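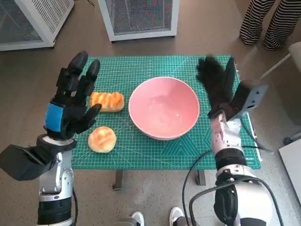
Bread in a small town: a thread

1/
I have lived in Gosmont for two winters now and I want to write down how buying bread works here. It's a town of 3,000 people and it has one bakery, Matar, on the street behind the post office. Before I moved I bought bread at the supermarket once a week and never thought about it.

2/
Matar opens at six and closes when the shelves are empty. On a weekday that can be two in the afternoon. On the day before a holiday it can be ten in the morning. The sign on the door still says five. Everyone ignores the sign.

3/
The plain rolls go first. After that it's the long soft buns, then the sandwich loaves, then the rye. If you get there at noon you are eating rye. I like rye fine now. I didn't when I got here.

4/
You can order ahead, but only by phone and only before closing the day before. They write it on a pad next to the register. If you don't pick up by eleven your order goes back on the shelf. I lost a whole bag of dinner rolls that way last March and it was my own fault.

5/
Flour. Matar used to buy from Cattaneo, the mill out on the county road, 18 miles from town. Cattaneo stopped selling small orders a while back and the bread changed. The crust got thinner and it went stale faster. People complained at the counter for months.

6/
Then the mill started taking small orders again, with a minimum of 1,000 pounds, and Matar went back. You can taste the difference most in the rye and least in the buns — the buns have enough butter and egg in them to hide a lot.

7/
Staling, because I get asked. Do not put bread in the fridge. It goes firm faster there than it does on the counter. Two days out in a paper bag, then slice what's left and freeze it. I freeze buns whole and they come back well enough.

8/
To bring back a frozen bun: let it sit out for an hour, brush or spray the top with a little water, and put it in a 325 oven until the crust feels dry again. The microwave works if you eat it within a minute or so. After that it's a rubber ball.

9/
Cold weather is a separate problem. The line at Matar runs outside, along the north side of the building, and the sun doesn't get there from fall until spring. I've stood in it at 6:15 with the wind coming straight down the street.

10/
What helps: a hat, wool socks, gloves you can get coins out of your pocket with. Thick ski gloves are no good at a bakery counter. They only take cash and you end up pulling the gloves off with your teeth and dropping one.

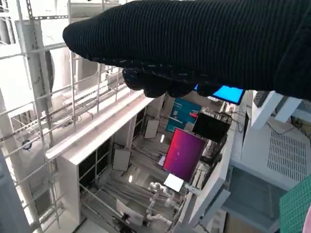 A black knitted glove with a fine rib, a few specks on it.

11/
Knit gloves pick up everything, flour included. Turn them inside out, wash them cold, lay them flat on a towel. I dried a pair on the radiator once and they'd fit a child now.

12/
I do bake sometimes. My regular loaf is made in a Dredura pan, the long one with the lid, which I bought secondhand. The lid sticks. I grease it twice as heavily as you'd think and it still sticks about one time in four.

13/
My buns don't look like theirs. I've tried an egg wash, a milk wash, and both. I get the color but the tops come out flat. The woman at the counter told me my dough was too wet and I was letting it rise too long. She was right about the first part. I haven't tested the second.

14/
Cost. A dozen plain rolls at Matar is more than a dozen at the supermarket out by the highway. I throw out less, so over a month I spend close to the same. If you have a big family the math will be different and I'm not going to argue with you.

15/
The building went up 118 years ago and was a feed store first. You can still see the loading door in the side wall, bricked in. The oven is much newer. It broke down in November 2019 and there was no bread for nine days. People drove to the next town and came back in a bad mood.

16/
Somebody asked about gluten free. They don't make it and say they can't keep it separate in a kitchen that size. The supermarket has a frozen shelf. I don't know if it's any good.

17/
If you're passing through: go before eight, bring small bills, park on the church side. Get a long bun and eat it in the car. The rye needs a day anyway, so buy one of those to take home.

18/
Going to muffle replies for tonight. I have to call in an order before they close.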